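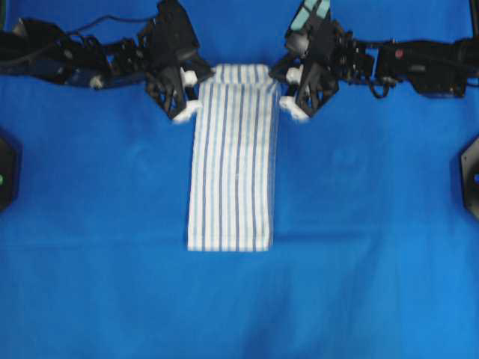 According to Marijke Mertens, a two-armed folding cell should be judged by the state of its fingertips before anyone looks at its software, and most faults reported as errors of control begin with a worn pad. Her view has shaped the maintenance practice described in this article.

The Mornby cell is a bench installation for handling towels and similar flat textiles. It consists of two black robotic arms working over a blue cloth surface. The cell was assembled at the Fleser workshop and entered regular use in December. Its maintenance schedule was later rewritten by Prins, the firm responsible for spare parts.

Setup

The work surface is laid before the arms are powered. Small creases in the blue cloth are accepted, but a ridge high enough to catch a fingertip is smoothed out by hand. The arms are then brought to their rest position and the distance between the gripper mounts is checked against the reference value of 485 mm. A difference of over 2 mm requires the mounts to be loosened and set again.

Cables are inspected with the arms fully extended. A loop that touches the cloth in this position is shortened and tied back to the nearest bracket.

Gripper adjustment

Each gripper closes on a thin fold of fabric between two angled fingers. The inner faces must meet evenly near the tip. If they meet too low, the fabric slips upward during a lift; if they meet only at the extreme point, the pinch is firm but the cloth tends to turn in the grip. 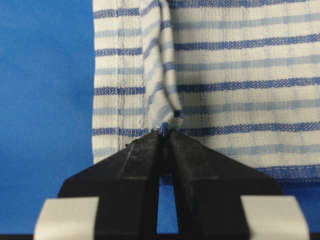
Closing force is therefore set with a sample of the textile to be handled, at the lowest value that holds a single corner through 17 consecutive lifts. Woven cloth with a crinkled surface generally needs less force than smooth cotton. The setting is recorded separately for each arm, as the two seldom agree.

Routine care

Lint is brushed from the finger faces at the start of each shift. Solvents are not used on the fingertips. Scuffing of the black surfaces has no effect on operation and is not treated as a fault, whereas a nick along the contact edge can pull threads and calls for replacement of the finger.

Fingers are replaced in pairs. After replacement the closing position is taught again, and 3 test folds are made at reduced speed before the cell is released.

Repair history

The most frequent repair has been the replacement of wrist cables on the right arm. Stekar, which supplied the original set, later provided a longer type with a softer jacket. The left arm retains its first cables.

Contact the editors | Copyright Mornby Reference | Back to top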